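Fraying

Fraying is the loss of yarns from the edge of a woven fabric, usually after the fabric has been cut or torn. It is also called ravelling, or unravelling when it spreads well into the body of the cloth. Fraying affects nearly all woven textiles to some degree. Knitted fabrics behave differently, as their loops may ladder or curl at a cut edge, and felts and most other nonwovens hardly fray at all.

The word is also used of ropes and cords whose strands separate at the end, and of cloth worn thin by rubbing. This article deals mainly with cut edges in woven cloth.

Cause

A woven fabric is made of two sets of yarns. The warp runs along the length of the cloth and the weft crosses it. Each yarn is held in place by friction at the points where it passes over and under the yarns of the other set. At a selvedge the weft turns back on itself, and the edge is closed. When the cloth is cut, the weft no longer turns, and the outermost warp yarns are held only by the short ends of weft projecting past them.

Any force that acts on the edge can slide an outer yarn off these ends. Once it has gone, the next yarn becomes the outermost one and is held no better. Fraying therefore proceeds inwards one yarn at a time, leaving a fringe of loose ends. The fringe slows the process to some extent, as the ends tangle with one another — an effect used on purpose in fringed scarves and blankets, where the ends are often knotted as well.

Factors affecting fraying

Weave. Plain weave has the greatest number of crossings for a given number of yarns and resists fraying best, other things being equal. Satin weaves, in which a yarn may pass over four or more others before it is bound, fray readily. Twills lie between the two.

Yarn density. Closely set cloth holds its yarns more firmly than open cloth. Loose furnishing fabrics and coarse linens may shed several yarns during ordinary handling.

Fibre. Smooth filament yarns such as silk, viscose and polyester slip easily. Wool has scales on the surface of the fibre which catch on one another, and a wool cloth that has been milled may be cut and left raw.

Twist. Highly twisted yarns are smooth and springy, and tend to work free of the edge. Softly twisted yarns flatten at the crossings and grip better, but the yarns themselves are more easily broken up into loose fibre.

Direction of cut. A cut along the line of the yarns frees whole yarns at once. A cut on the bias, at 45 degrees to the warp, crosses both sets, so that only short pieces can come away. Bias-cut strips are for this reason used raw in some trimmings.

Finish. Starch, resin and rubber coatings bond the yarns at the crossings. The effect of starch is lost in washing.

Fraying in washing

Machine washing is the most common cause of severe fraying in household textiles. Water swells cotton and linen fibres, and the repeated bending of the cloth against the drum works the outer yarns loose. Loose yarns then wrap around other items in the load and pull further yarns out. Dressmakers who wash cloth before cutting it often sew a temporary line of zigzag stitching along the raw ends.

Prevention

Methods of securing an edge fall into four groups.

Folding. In a hem the raw edge is turned under, normally twice, and stitched down. French and flat-felled seams enclose the edges of both layers within the seam itself. These methods are durable but add bulk, and are poorly suited to thick cloth.

Stitching over the edge. Overcasting by hand, zigzag stitching and overlocking all pass thread around the edge of the cloth. An overlocker trims the edge as it sews. The stitches must reach far enough into the fabric to hold several yarns, or the whole finish may pull away as a strip.

Cutting. Pinking shears cut a zigzag edge made up of short bias cuts. Pinking delays fraying and does not stop it, and is best kept for seams that will not be washed often.

Bonding. Synthetic fabrics can be sealed by heat, either with a hot blade or by passing the edge near a flame. The melted fibres form a hard bead, which may scratch the skin. Liquid sealants and fusible tapes are used on natural fibres, though some leave a visible stain on pale cloth.

Testing

Resistance to fraying is commonly judged by comparison. Specimens are cut from the same cloth along the warp, along the weft and on the bias, tumbled or brushed for a set period, and then examined. The result may be given as the width of the fringe or as the mass of yarn lost. Small strips are held flat by one end so that the loose fibres hang free of the cloth and can be inspected. Dark cloth is best viewed against a paler ground.
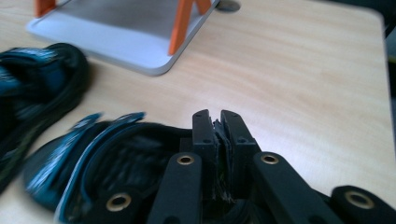 Decorative use

Frayed edges are often made deliberately. Self-fringed table linen is produced by drawing out yarns parallel to the edge and securing the inner limit with hemstitching. In clothing, raw denim hems are frayed by washing, and a line of straight stitching is commonly placed at the depth where the fringe is meant to end. The white fringe seen on blue denim consists mostly of undyed weft, exposed when the dyed warp yarns at the hem drop away.

See also

Hem
Overlock
Selvedge
Weaving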